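Print this page | E-mail this page

Can a machine do your chores yet? Short answer - sort of.

Cloth first. Levente Gulyás says a shirt is still harder than a welding job, and I beleive him. Seams, folds, layers. Hard cases are easier, they keep thier shape.

Tip - clear the table before you let any arm near it.

Grippers, up close:

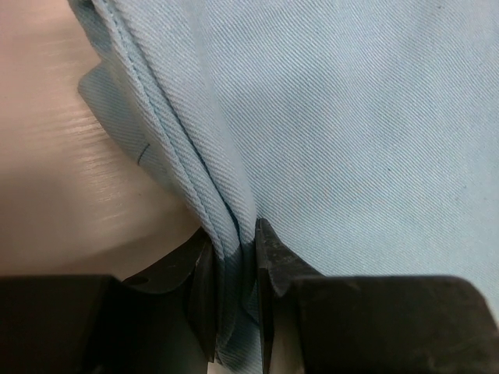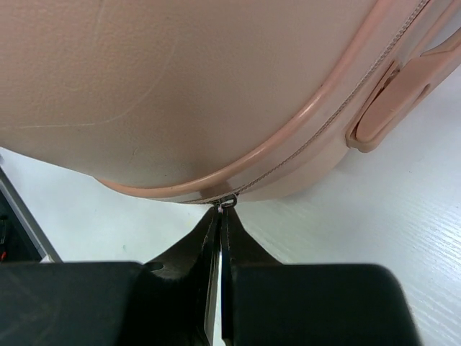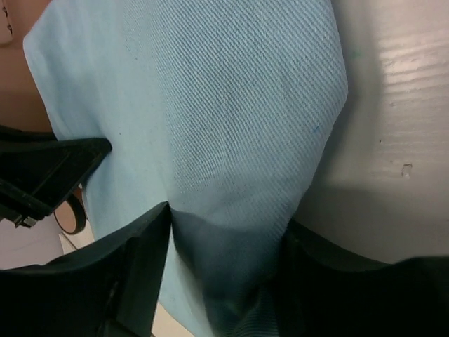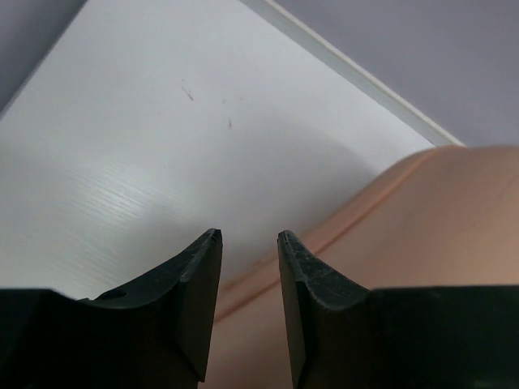 Budget? Ilona Simon got quoted 2,000 for a used arm, no software. Wait a year. Till then fold by hand, 90 seconds a shirt.

Print | E-mail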